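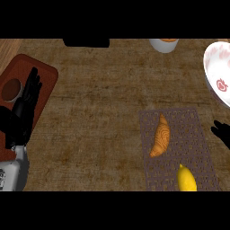 Ninberg Student Robotics Project: Progress Report to the Clestitz Fund
Prepared by Dezső Veres, project lead
Last updated: September 13, 2021

The class completed the simulated breakfast task in March. Of 587 episodes recorded, 300 passed review and were kept for training. The rest had dropped frames or incomplete labels.

Work is now divided among 4 student teams. Two handle control of the left and right hands, one maintains the table layout, and one reviews recordings. The Tralteck workstation bought under the grant runs the simulator overnight. 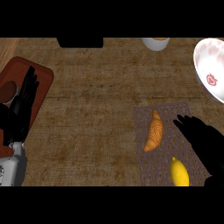
Figure 2. Right hand beside the croissant, simulated table.

Finger contact on curved objects remains the main open problem. The teams will retune friction settings before adding new items. No change to the budget is requested.

Comments

P. Zakharchenko: Will the rejected episodes be archived?

D. Veres: Yes, on the class server, with the reason for rejection logged.

P. Zakharchenko: Fine. Please send the friction values when they are set.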